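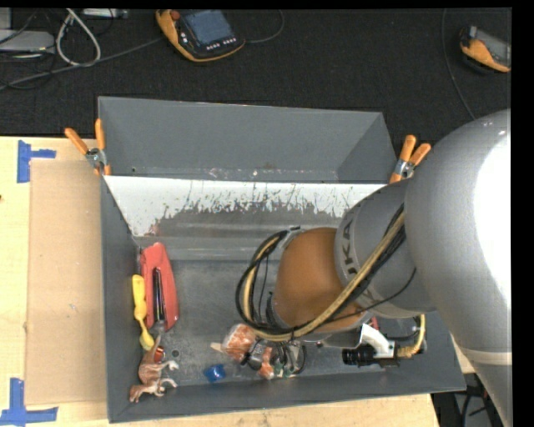
Budgeting for a bin-picking cell: a working method

Home > Guides > Planning and purchasing > Robot cells

Last updated: August

This guide sets out how to build a budget for a small bin-picking cell: one arm, one bin, one camera, mixed objects. It assumes that you have already decided to buy and now have to put a figure in front of whoever signs for it. It does not cover guarded production lines, which are costed differently and usually by the integrator.

Prices are left out where they go stale quickly. The figures that remain come from our own bench cell at Skurnstead and are given in euros, without tax.

Step 1. Write down what goes in the bin

Start with the objects. The arm, the gripper and the camera all follow from them, and a change of object after the order is placed is the most expensive change you can make.

Make a sheet with one row per object type. Record the longest dimension, the shortest dimension, the mass, the surface (rigid, soft, wrapped, shiny, clear) and whether the object can be damaged by squeezing. A rigid plastic utensil, a toy animal and a plastic-wrapped package behave very differently under the same gripper, and a bin that mixes them needs a gripper budget to match. Shiny film is hard on depth cameras. Note it on the sheet so that the camera supplier can be asked about it directly.

Add a second, shorter table for objects that might be added within two years. Size the payload for the heavier of the two tables.

Step 2. Fix the payload and the reach

The payload printed on the data sheet is for everything beyond the flange. From it you must subtract the gripper, the camera if it rides on the arm, the camera bracket, connectors, and the share of cable and hose that hangs from the wrist. What is left is for the object.

We specified an arm rated at 7 kg. With the tool side fitted, less than half of that was available for lifting. This was still enough, but the first draft of our budget had assumed the full rating.

Reach is measured to the far inside corner of the bin, with the tool pointing down and tilted. Tilt matters. A wrist that has to lean to get a finger behind an object near the wall uses up more reach than a straight drop, and the wrist body must clear the bin wall while it does so. Draw it to scale in side view before asking for quotations. If the supplier offers a reach study, accept it and keep the file.

Step 3. Decide where the camera goes

There are two common positions.

Fixed, above or beside the bin. Simple wiring, one calibration, no load on the arm. The arm blocks the view whenever it is over the bin, so the image must be taken before or after the move.

On the wrist. Closer views and a choice of angles, at the cost of payload, a moving cable and a bracket that will be knocked sooner or later. Budget for two brackets.

Having both is reasonable in a development cell. If you do, enter them as separate lines, each with its own cable, mount and calibration time. Our wrist camera line came to 1,224 for the camera, lens and cable together. The bracket was made in house.

Step 4. Cost the cables and hoses properly

This is the line most often missing. Anything that runs along a moving arm must be rated for flexing and must be long enough for the full turn of the wrist. Too short and it pulls at the connector. Too long and the loop swings into the bin or catches on the wall.

Enter the following separately:

- flex-rated signal cable for the camera
- power and signal for the gripper
- air hose and fittings, if used
- clips or a bracket to hold the bundle at the wrist
- one complete spare set

Vilém Sýkora, who wired our cell, replaces the wrist bundle on a schedule and does not wait for a fault. For a cell that runs most of the working day this is the cheaper policy. Put the replacement interval in the running costs, which are covered in Step 7.

Step 5. The table, the bin and how the bin is held

A wooden top is acceptable for a bench cell with a light arm if the arm itself is bolted to something stiffer. Do not mount the arm on the wood. Ask the supplier for the base loads under an emergency stop and give them to whoever builds the stand.

The bin deserves more attention than it usually gets. Sloped edges help objects fall back towards the middle. A painted surface will scuff and scratch, and worn patches can affect object detection if the software relies on a known background. Allow for repainting, or order a second bin at the outset - the second is normally cheaper when bought with the first.

Spring clamps are a sound way to hold panels while the layout is still changing. They cost very little and can be moved in seconds. Once the layout is settled, replace them with bolts or dowels so that the bin returns to the same place each time. Budget for both stages.

Mark positions on the table with tape during layout. Blue masking tape can be lifted later without much residue. One roll is enough.

Step 6. The controller and the pendant

Check what is included. Some suppliers list the arm, controller and pendant as one item, some as three. With the pendant, check the cable length and where it will rest when not in the hand. It needs a flat place or a hook within reach of the operator and outside the reach of the arm.

If the cell will have more than one arm, or a second arm is planned, confirm in writing whether each needs its own pendant and its own software licence. Emília Říha handled this for us and had three different answers from one supplier before a written one arrived. Hold the purchase order until it does.

Power, network and floor space for the controller go on the same page of the budget. Leave room behind the cabinet for the plugs and for a person to reach them.

Step 7. Running costs for the first year

The purchase price is the easy part. For the first year, allow for:

- gripper pads or fingers, treated as consumables
- one wrist bundle replacement
- a bin repaint or replacement
- software support, if it is not in the purchase price
- training for at least two people
- recalibration after any knock to the camera or bracket

Our total for the first year, excluding staff time, was 3,099. Staff time was the larger cost. Setting up, calibration and the first usable picking run took 58 working hours, shared between Radoslava Hájek and Fatos Hodžić. We had allowed half of that.

Step 8. Ask for quotations in the same form

Send every supplier the object sheet from Step 1, the side view from Step 2 and a blank table of lines. Ask them to fill in the table and to leave a line empty if they do not supply that item. Quotations in the supplier's own layout cannot be compared without retyping, and lines get lost in the process.

We asked Zindwood and Beneš for complete cells and Wodotska for the gripper alone. The complete cells looked close on the front page. Once they were set out line by line, one had left out the cable spares and the other had left out training.

State the validity period you need. If your approval round is slow, ask for a longer one before the quotation is issued.

Step 9. Contingency

Hold a separate sum for the tool side: gripper, fingers, brackets and cables. This is where a bench cell changes most in its first months. The arm and controller rarely need a contingency once the payload and reach have been checked.

Do not spread the contingency across all lines. Romana Kováčik, who approves our equipment spending, will accept one visible line with a written purpose and will strike out padding wherever she finds it.

Step 10. Before you submit

Check that the object sheet has a date and a version. Check that the payload sum includes the bracket and cables. Check that spares are listed by part number. Attach the side view. If any price is an estimate, mark it as one and say who made it.

Keep the losing quotations. They are useful when the second cell is being planned.

Related guides

Choosing fingers for mixed objects
Wrist cable routing for small arms
Calibrating a fixed camera to a robot base
Stand design: base loads and fixings
Template: object sheet for quotation requests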